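How to sort out a kitchen utensil drawer in one afternoon

Posted Jul 4, 2024

I put this job off for ages. Every time I wanted the potato masher I had to rattle the drawer open, wedge my fingers in and push down whatever was sticking up at the back, and I'd just got used to it. Then the drawer jammed completely while I had onions on the go and that was that!

You don't need much: a damp cloth, a tea towel, a bit of washing-up liquid and a cardboard box for the things that are leaving. I used a box from an Avari delivery (shoes, I think) and it was a good size.

Start by taking everything out. Everything, even the bag clips and the skewers that have worked their way into the corners. Lay it all on the tea towel and give the inside of the drawer a proper wipe. Mine had a layer of crumbs and what I'm fairly sure was cumin.

Next, put like with like. Spoons together, spatulas together, anything with a blade off to one side where you won't catch yourself on it. I found 9 wooden spoons. I use two of them, and one of those only for jam.

Now the long things, which cause most of the trouble. Before you decide where a ladle or a fish slice is going to live, hold it flat over the open drawer and see how it wants to lie.
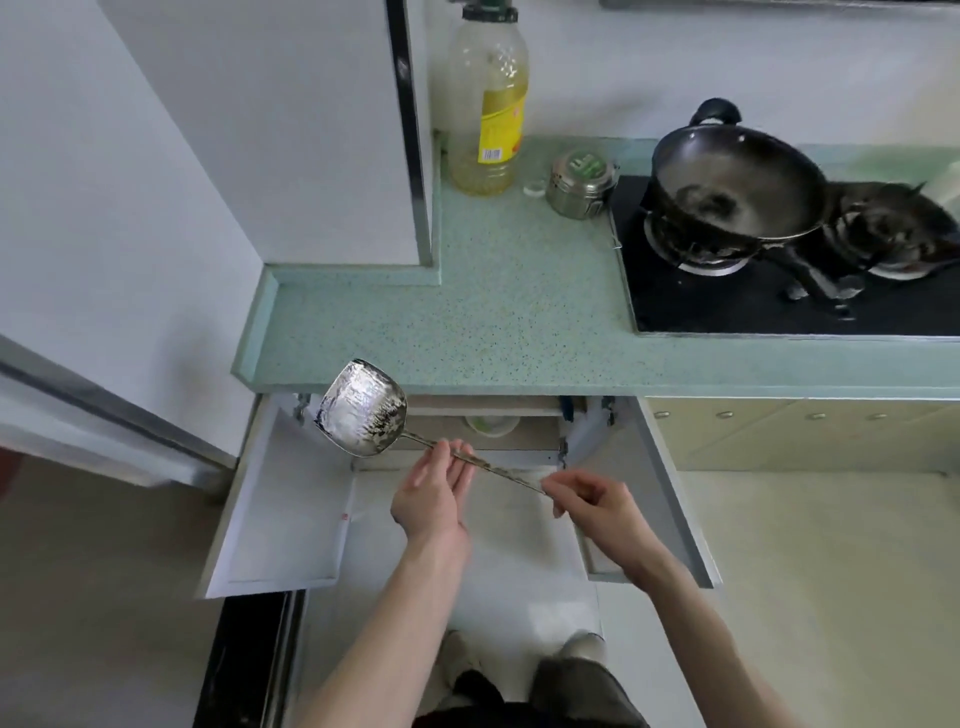
If it only goes in on the diagonal, it's going to eat up the whole drawer, so think about a hook or a tall jar instead. If it fits front to back, lovely, give it the side and lay the next one beside it with the handle pointing the other way. Deep bowls are the awkward bit. Check the drawer still shuts with the bowl lying on its side, and then try it the other way up as well, as you can sometimes gain a surprising amount of height.

I did buy a divider, the Trornar one that slides out to fit. It's fine, though it creeps forward when you pull the drawer hard, so I've put a blob of sticky tack at each end. A friend swears by the Darkitz trays but they were too tall for mine. Measure the inside depth first, and measure at the back too!

Put back the things you use most weeks, nearest the front. Anything you only get out at Christmas can go in a higher cupboard. The doubles go in the box, and the box goes by the front door straight away or it'll still be in the kitchen in the autumn.

I'm doing the tea towel drawer next, once I've found somewhere to put the cake tins.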